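The Watport Letter: October
From Birthe's kitchen in Kostel

The great socket sort-out

I promised last time that I'd write about the larder, and I haven't done the larder. I got as far as moving the big tins off the floor and then I needed the torch, and the torch was flat, and I went to charge it and couldn't find a free socket anywhere in the kitchen. So you're getting sockets instead. The larder will keep (most of it's lentils).

If you've been reading since the early letters you'll remember that this flat was last rewired by someone who owned a lamp and possibly a radio. Everything else I've brought into it has had to queue. At the worst point I had the kettle, the rice cooker, the toaster, two phone leads and the little speaker all fighting over the same corner, plus a travel adapter from a holiday years ago that had somehow become a permanent resident. Pulling out one plug meant holding down its neighbour with the other hand, and about half the time I'd unplug the wrong thing and only find out when the clock on the cooker started blinking at me.

Several of you wrote in after the letter about drawers to say you had a corner just like it. Marian's was behind the bread bin. One of you (you asked me not to say who) has an extension lead you've been stepping over since you moved in. So I know I'm among friends!

What I did was clear the lot. I unplugged everything, wiped it all, put it on the table and made myself say out loud what each lead was for. Anything I couldn't name went in a shoebox. I ended up with a very full shoebox and a surprisingly short list of things that need electricity every day: kettle, rice cooker, phone, speaker. The toaster has moved to the shelf and comes out when it's wanted, which suits us both.

Then I went through the strips and adapters themselves. My sister, who lived out in Asia for years and came home with a crate of household bits, had left me a white power strip of the sort with the slots at an angle, and buttons beside the sockets, and I'd never got round to looking at it properly. I've also become very fond of the little white adapters with their own switch. I like a red switch. You can find it with your glasses off. 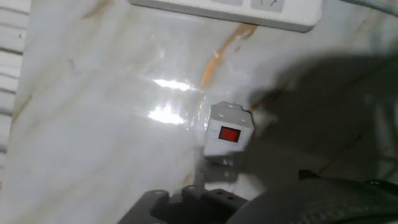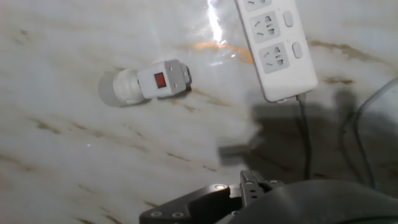
The white strip and the little white block with the red switch, against all that marble pattern.

Why I've gone off one big switch

My old strip had a single switch at the end that did for everything. It sounds sensible, and I defended it for ages, but in practice I never used it. If the phone was charging I couldn't turn off the speaker, and if the rice cooker was keeping supper warm I couldn't turn off anything at all, so the whole lot stayed on day and night and the switch may as well have been painted on.

A switch for each thing is fiddlier to look at and so much easier to live with. The speaker goes off when I go up to bed. The rice cooker goes off when I've washed the bowl. I don't have to crouch, or follow a lead along the back of the worktop with one finger like somebody reading in the dark.

I'm not going to pretend it'll change your bills. Mine for the summer quarter came to 405 and I've no idea how much of that was the speaker sitting there doing nothing. Probably not a lot! I did it for the tidiness and for the small pleasure of clicking something off.

A word on adapters, and please do read this bit

An adapter changes the shape of the plug. It doesn't change what comes out of the wall. I got this wrong once with a hair dryer and I can still smell it. Look at the small print on the plug or the back of the appliance and check that the voltage matches where you are, and check the rating on the strip before you put anything with a heating element into it. Kettles and heaters are happiest straight in the wall, so that's where my kettle now lives, by itself, like royalty.

Don't plug a strip into another strip. Don't tuck one behind the sink either, however well it fits. And if a socket is loose, or it buzzes, or there's a brown mark round the pins, stop using it and get someone in who knows. I rang the electrical counter at Ragnarsson with a list of questions and the young man there was very patient, although he did laugh when I told him about the holiday adapter. He also said that if a strip has come from abroad I should have it checked before I used it here, so my sister's is staying unplugged until I've taken it in. I'll let you know what he says.

Cleaning round sockets

White plastic shows everything, doesn't it? And a shiny marble-effect surface is worse, with every smear catching the light. Turn off at the wall and unplug first, all of it, then use a cloth that's barely damp with a drop of washing-up liquid. Nothing sprayed. I spray the cloth if I must, well away from the strip, and I go round the sockets and leave the openings alone. A dry paintbrush is lovely for the dust in the corners, and an old soft toothbrush does the edges of a switch. Let everything dry properly before it goes back on. I go off and have a cup of tea, although you do have to have boiled the kettle beforehand – I've been caught by that more than once.

Rusty-coloured marks on a pale surface are a different matter. If it's real marble, keep lemon and vinegar off it, as they'll take the polish away and you'll have a dull patch for ever. And if a mark keeps coming back after you've cleaned it, find out where the damp is coming from before you plug anything in nearby.

The shoebox

It's still here. I gave it a week on the hall table to see if anyone missed anything, and the only thing that got fetched back was the lead for the torch. Two of the leads had no plug at either end that I recognised. The Wundudia swap table is taking small electrical things again if they're labelled and in good order, so the decent ones are going there in a paper bag each, with a note of what they fit. The rest are for the recycling point.

If you do your own corner this month, do write and tell me what turned up. I'd particularly like to hear from anyone who's found a nice way of keeping spare adapters, as mine are in a biscuit tin at the moment and it rattles every time I shut the cupboard.

Next time

The larder. I've charged the torch and I've bought labels, so I've run out of excuses. I'll also have the plum chutney recipe that three of you have asked for, once I've worked out what I did with the page.

Birthe Damgaard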